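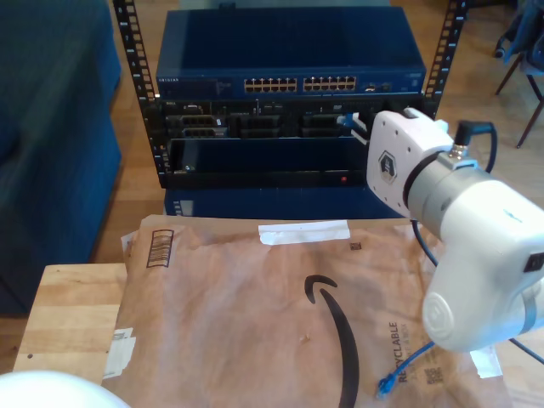 Serkell: Listening Exercises for Hearing Intervals in a Beginner Choir

Project report, second year, Music Education

1. Introduction

An interval is the distance between two notes. Every singer uses intervals, also the singer who has never heard the word. When a person starts a known song on a different note than usual, the song is still correct, and this is possible because the voice remembers the distances and not the notes themselves. But when the same person gets a new song on paper, the distances must be found in another way. Many beginners wait until the neighbor sings and then follow a small moment later.

In my project I wanted to help with this problem. I made a series of short listening exercises with the name Serkell, and I tried them with the beginner choir of the Grudus Music School during one term. In this report I describe how the exercises are built, how I used them in the rehearsals, what the results were, and what I would do in another way.

I sang in a choir at home for many years before I studied here, and we learned with the solfege syllables from the first day. In Grudus the singers mostly learn by repeating after the piano. I did not want to decide which of the two ways is better. My question was smaller: can adults who learn by repeating become more sure in hearing intervals, if they practice it separately for a few minutes in each rehearsal?

2. The group

The choir has 27 members, all adults. Nearly all of them sing for pleasure and did not have music lessons after primary school. A few play the guitar with chords, and one of the basses played the clarinet in a wind band when he was young. Some members can read the rhythm of a song quite well but not the height of the notes. They see that the melody goes up, but they do not see how far.

Before the start I gave everybody a listening test. I played two notes on the piano, one after the other, and the singers marked on a sheet which interval they heard. The test had 40 questions and used only the intervals from the minor second to the octave. Before the test we went through the names of the intervals together, and the names stayed on the board the whole time, with the number of half steps next to each one.

3. The exercises

The first version of Serkell was made too much like a school book. It began with the smallest interval, the minor second, and continued in order to the octave. When I showed it to my teaching group, they said that the minor and major second are difficult to separate for a beginner, and that it is discouraging to have this as the first lesson. I changed the order. The final version has 5 stages:

Stage 1: the octave and the unison
Stage 2: the perfect fifth and the perfect fourth
Stage 3: the major third and the minor third
Stage 4: the major second and the minor second
Stage 5: the sixths, the sevenths and the tritone

Each stage has the same form. First the singers only listen and say "same" or "different" for two pairs of notes. Then they say which of two intervals they hear. After this they sing the second note themselves, when I give only the first note and the name of the interval. The last part of a stage is a short melody without words, in which the new interval comes back several times between easy steps.

I wrote all these melodies myself. I wanted to use folk songs, but with a known song the singers remember the song and do not listen to the interval anymore. On the other side, known songs are very useful for finding an interval in the beginning. Many teachers use the first two notes of a song as a help, and I also did this in stage 2 and 3. The singers could choose their own songs. This took more time than I planned, because everybody wanted to discuss which song is the right one for the falling fourth.

The recordings for home practice were made with piano and with one female and one male voice. I used the voices because a piano tone becomes weaker immediately, and two of the altos told me that they hear the distance better when the first tone stays full. The melodies in the recordings are slow. Between the question and the answer there is a pause in which the listener can sing.

4. Work in the rehearsals

The rehearsals are in the evening at seven, in the large room of the school. I got the first part of each rehearsal, after the warm-up of the voice. The choir leader stayed at the piano and played the notes, so that I could stand in front of the group and show with my hand.

The hand signs were not in my plan. In the second rehearsal I noticed that I moved my hand up and down without thinking, and that the sopranos looked at it. After this I used it on purpose. For the fifth I opened the hand wide, for the third a little. It is a much simpler system than the real hand signs of solfege, and a teacher who knows these well should use the real ones instead.

Stage 1 was finished in one rehearsal. The octave gave no difficulties to hear, but the men and the women do not sing in the same height, and it happened that the basses sang "the same note" as the sopranos and were an octave lower. For them this was the same. We talked about it for a long time, and it was a good way to explain what an octave is.

Stage 2 needed three rehearsals. The fifth and the fourth were often confused, especially downward. It helped to put the two intervals together inside the octave: first the fifth up, then the fourth up, and we arrive at the octave. When the choir could sing this in both orders, the mistakes became fewer.

Stage 3 went better than I expected. The words "bright" and "dark" for major and minor were used by the singers themselves. I am careful with these words, because a minor third at the start of a song can also belong to a major chord. But for two notes alone they worked for most people.

In stage 4 some members became tired of the exercises. They said that they came to sing. I made the part shorter and took the examples from the piece that we were practicing for the spring concert, a three-part song with the title "Stinereck". In the middle part of this song there is a place with a half step down where the altos always sang a whole step. After we practiced this place as an interval exercise, and after it again inside the song, it was correct in the next rehearsal and also in the concert.

Stage 5 was not completed. We did the major sixth and the minor sixth, and I played the tritone only to let them hear it. The sevenths we left out.

5. Results

At the end of the term I gave the same kind of test again, with other notes. I changed all results to points from 0 to 100 to make them easier to compare. I leave the personal results out of this report, as I promised the singers, and describe only the general picture.

Nearly all members who took both tests had more points the second time. The biggest difference was in the fifth, the fourth and the two thirds. With the seconds there was a smaller improvement. With the sevenths there was no improvement, and this is natural, as we did not practice them. Falling intervals stayed more difficult than rising intervals in both tests. One member had fewer points than before. She told me that in the first test she answered from feeling, and that now she was thinking too long about each question.

I also asked the singers to write a few sentences. Several wrote that they now look at the paper more when they learn a new song. Others did not notice a change in their singing, but liked the exercises. Two members wrote that the recordings were boring. The home practice was done by fewer people than I hoped.

6. Discussion

The result of the test does not say that the choir sings better from paper. It says only that the singers recognize more intervals when they hear them alone and slowly. In a real melody an interval has a place in the key, and a fifth from the first note of the scale feels different from a fifth that starts on the second note. Serkell does not teach this. A method with solfege teaches it from the beginning, and I think now that a combination would be stronger.

There was also no second choir to compare with. It is possible that the singers improved by the normal rehearsals. The members had done the test once before, so they knew the form of it, and this alone can give some extra points.

The collection of sight-singing melodies by Harahap, which I found in the school library when my project was already half finished, has an order that is similar to mine, but it brings the sixths before the seconds. I would like to try this. The seconds are inside every melody anyway, and the singers would perhaps accept them more easily if they came last.

7. What I would change

I would make the exercises shorter from the beginning and repeat them more often. The answer sheet should have bigger boxes, because some of the singers forgot their reading glasses and marked the wrong line. For the recordings I would ask for a lower male voice; the basses had to jump between two heights when they sang with it.

I would also start in the first rehearsal with an example from the songs of the choir. The place in "Stinereck" was solved in one evening, and after it the altos asked me to look at two other places in their part.

The exercise sheets and the melodies of all stages are in the appendix. The sevenths are included there in an untested form.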